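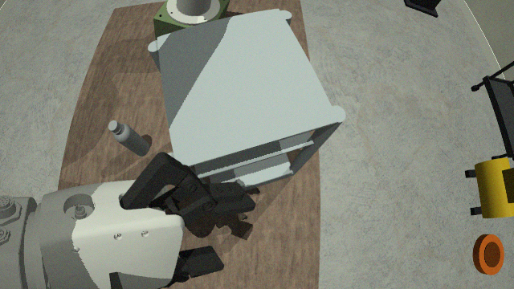 Light gray open-front cabinet on a wood-grain tabletop.

The Ollmont Countertop Cabinet

I sell a lot of small storage, and the Ollmont is the piece I end up talking about the most. It's a square, boxy little cabinet that lives on top of something else — a sideboard, a workbench, a kitchen counter, the end of a long desk. I've had one at home for two years and another in the shop for longer than that, and I still get asked about the home one more than anything I own that cost real money.

What you get is a frame with a flat top and one shelf inside. No door, no drawer, no back-to-front way of doing things. You put stuff on the shelf, you put stuff under the shelf, and you put a plant or a lamp or the mail on top. My mail pile has been up there since December and I'm not proud of it, but it does look tidier than it did on the chair.

Where I'd use it

Kitchen first. The bottom opening takes cereal bowls and side plates, and the shelf is great for mugs if you don't stack them too high. I keep tea and coffee in mine, plus the good honey, plus whatever snack I'm pretending I'm saving for guests. If you have a toaster you hate looking at, measure it before you order (most two-slice ones go in, most four-slice ones don't) and please, please pull it out before you use it.

Craft rooms are the other big one. I hear from quilters and from people who paint miniatures, and they all like that they can reach in from the front without opening anything. Yarn people like it too, though one skein always makes a run for it.

I would not put it in a bathroom with a shower. The finish will take a splash and a wipe, but steam every morning is a lot to ask and Ollmont won't cover it.

Putting it together

It ships flat in one box with 7 main parts, a bag of screws and a hex key. I did my first one on the living room floor while watching a movie and had to take half of it apart again (posts upside down, entirely my fault). The second one went together before my coffee was cold. A few things I wish I'd known:

Leave every screw a little loose until the shelf is in. If you tighten the frame first you'll be fighting it the whole way.

Check the posts before you start. The end with the pilot hole goes up. The drawing on page 2 of the instructions shows this, but it's tiny and I missed it.

Do the final tightening with the cabinet standing where it's going to live. Old tabletops are hardly ever flat, and it will settle better if it's sitting on the real thing.

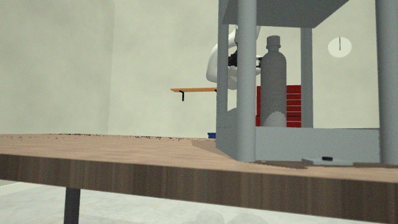

If it still rocks after that, get the felt pads. I stock the Prillthorpe ones, which come in a sheet of 10 and can be doubled up under one corner without looking silly. They also save your tabletop, so I'd put them on anyway if yours has an oil or wax finish. Mine has a couple of little dents from the week I didn't bother, and I look at them every time I dust.

How much it holds

The shelf is rated for 10 pounds, spread out. I've gone over that with cookbooks and it held, but it did start to bow a bit in the middle and I took the hint. The top is sturdier than the shelf. A lamp, a radio, a decent-size fern, all fine. I wouldn't stand a microwave on it, and I wouldn't let a cat think of it as a launching pad, although good luck with that.

Finish and cleaning

A damp cloth and a drop of dish soap is all I ever use. Don't go at it with anything scratchy. The light gray shows coffee rings less than white would and more than you'd like, so wipe them while they're fresh. If you chip an edge, the touch-up pen is a very close match straight out of the cap, and I'd put on two thin coats instead of one gloopy one.

How it compares

People usually end up choosing between this and the Oosthuizen. The Oosthuizen is a lovely thing — heavier, comes already built, has a proper door — and it costs a good deal more. If you want to hide what's inside, buy that one and don't look back. If you're going to be in and out of it all day, I think a door gets old fast, and I'd stick with the Ollmont and put the difference toward a nice lamp!

There's also the older Guvthorpe, which I don't carry anymore. The shelf sat lower and you couldn't get a mug under it. If you already own one, the Ollmont shelf won't fit it, and I'm sorry to say I've tried.

Shipping, returns and the boring bits

I ship from the shop in the original carton, usually the next working day. My last order from the maker was for 1,000 of the flat-pack boxes, so I'm well stocked and you shouldn't have to wait. If a part is missing or banged up, send me a photo and I'll mail a new one out free. You have two months to return it, built or not, as long as it's clean and all the screws are back in the bag. Extra shelves are sold separately, and so are the pads and the touch-up pen.

Assembly: hex key included
Main parts: 7
Shelves: one, fixed
Shelf rating: 10 pounds
Color: light gray
Goes with: Prillthorpe felt pads, sheet of 10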